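Fachforum Genossenschaftlicher Einzelhandel
Bereich: Warenannahme und Abfüllung
Thema: Vorportionierung loser Trockenware, Regelung ab Oktober

Sekretariat_Bosholm
Verfasst um 08:40 Uhr

Sehr geehrte Kolleginnen und Kollegen,

die Genossenschaft Bosholm überarbeitet zurzeit ihre Betriebsordnung für den Verkauf loser Trockenware. Bislang entnehmen die Mitglieder Linsen, Reis, Haferflocken und Grieß selbst aus den Spendern. Im Entwurf ist vorgesehen, diese Waren künftig durch das Personal in Beutel zu 500 und 2000 Gramm abzufüllen und ausschließlich in dieser Form anzubieten. Die Selbstentnahme entfiele.

Wir bitten um Mitteilung, ob andere Häuser eine vergleichbare Umstellung vorgenommen haben und wie die Kennzeichnung der Beutel geregelt wurde.

M. Landry, Brotus
Verfasst um 09:15 Uhr

In Brotus wird seit der Eröffnung des zweiten Ladens vorportioniert. Auf dem Etikett stehen Bezeichnung, Herkunft, Füllmenge, Abfülltag, Mindesthaltbarkeit und die Charge des Ursprungssacks. Die Chargenangabe hat sich bewährt, als uns der Lieferant Garg im vergangenen Winter eine Partie rote Linsen zurückrief. Die betroffenen Beutel konnten noch am Vormittag aus dem Regal genommen werden.

Von einer vollständigen Abschaffung der Selbstentnahme rate ich dennoch ab. Gewürze und Backzutaten werden in kleinen Mengen verlangt, für die ein fester Beutel zu groß ist.

Mit freundlichen Grüßen
Mervin Landry

warenkunde_nord
Verfasst um 09:52 Uhr

Dem Vorhaben wird hier ausdrücklich widersprochen. Lose Ware ist für viele Mitglieder der eigentliche Beitrittsgrund. Wer 120 Gramm Grieß benötigt, soll 120 Gramm Grieß kaufen können. Ein Beutel, den das Personal am Morgen füllt, unterscheidet sich aus Sicht der Kundschaft kaum von einer gewöhnlichen Packung, verursacht aber zusätzlichen Arbeitsaufwand im eigenen Haus.

Es wird um Auskunft gebeten, ob die Mitgliederversammlung befasst wurde.

Sekretariat_Bosholm
Verfasst um 10:20 Uhr

Eine Befragung hat stattgefunden. Es gingen 246 Rückmeldungen ein, davon sprachen sich 84 gegen den Entwurf aus. Die Einwände betrafen überwiegend die Mindestmenge. Ein förmlicher Beschluss steht noch aus.

Den Hinweis auf Gewürze nehmen wir auf. Eine Ausnahme für Waren, die üblicherweise unter 100 Gramm abgegeben werden, erscheint vertretbar.

Revision_Killow
Verfasst um 11:05 Uhr

Zur Abfüllung im eigenen Haus folgende Anmerkungen aus der Prüfung in Killow:

Waagen, nach deren Anzeige der Preis berechnet wird, müssen geeicht sein. Die Küchenwaage aus dem Sozialraum genügt nicht. Das Leergewicht des Beutels ist abzuziehen, auch bei Papier.

Allergene sind bei der Reihenfolge zu berücksichtigen. In Killow werden zuerst Hülsenfrüchte, danach Reis und zuletzt glutenhaltige Getreide abgefüllt. Nüsse haben einen eigenen Vormittag.

Ein Abfüllprotokoll ist zu führen. Ein einfacher Vordruck reicht aus, sofern er lückenlos ausgefüllt wird. Bei uns fehlte an mehreren Tagen die Unterschrift, was im Bericht entsprechend vermerkt wurde.

warenkunde_nord
Verfasst um 11:31 Uhr

Die Ausführungen aus Killow bestätigen den hier geäußerten Vorbehalt. Waage, Protokoll, Reihenfolge und Etikett binden Arbeitszeit, die an der Theke fehlt. Der Schwund an den Spendern ließe sich auch durch kleinere Auslaufklappen verringern.

M. Landry, Brotus
Verfasst um 12:10 Uhr

Kleinere Klappen haben wir erprobt. Bei Reis verlief dies ohne Beanstandung, bei Haferflocken kam es regelmäßig zu Verstopfungen. Der Arbeitsaufwand ist richtig benannt, er beträgt in Brotus rund zwei Stunden je Abfülltag. Dem steht die entfallene tägliche Reinigung der Spender gegenüber. Ob sich dies ausgleicht, hängt von der Größe des Hauses ab.

Sekretariat_Bosholm
Verfasst um 13:45 Uhr

Wir danken für die Stellungnahmen. Der Entwurf wird um die Ausnahme für Kleinmengen und um die Abfüllreihenfolge nach dem Muster aus Killow ergänzt. Den Widerspruch von warenkunde_nord legen wir der Versammlung im Wortlaut vor.

Offen ist die Ausstattung des Arbeitsplatzes. Erwogen wird ein heller, glatter Tisch mit umlaufend erhöhtem Rand, damit verschüttetes Gut nicht auf den Boden gelangt, dazu Schüsseln und eine kleine Schaufel. Angaben zu bewährten Tischhöhen nehmen wir bis Ende Oktober entgegen.
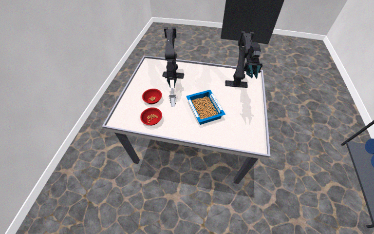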